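Descaling a Stainless Steel Cup or Kettle

Hard water leaves a chalky film on bare steel. Citric acid removes it without scratching. The method suits unlined steel only; do not use it on aluminum.

1. Wash with dish soap and rinse.
2. Dissolve 9 grams of citric acid in 200 milliliters of hot water.
3. Fill to just above the scale line. Keep the solution off painted surfaces.
4. Leave for 27 minutes, then pour out.
5. Wipe the inside with a soft cloth. Repeat if the film still feels rough.

Painted cups should be filled from a pitcher, never dipped. Acid can dull a printed design.
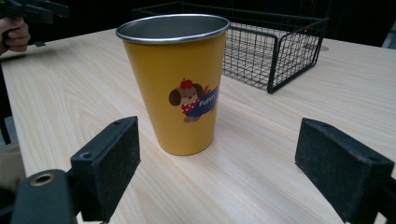
Sibel Baysal writes from Kurtuluş that white vinegar works at equal parts with water but needs a full hour, and that the smell stays until the second rinse.

Rinse three times with cold water and dry upside down on a rack. Brown spots that remain are usually surface rust. Treat them with a baking soda paste, rubbed along the grain.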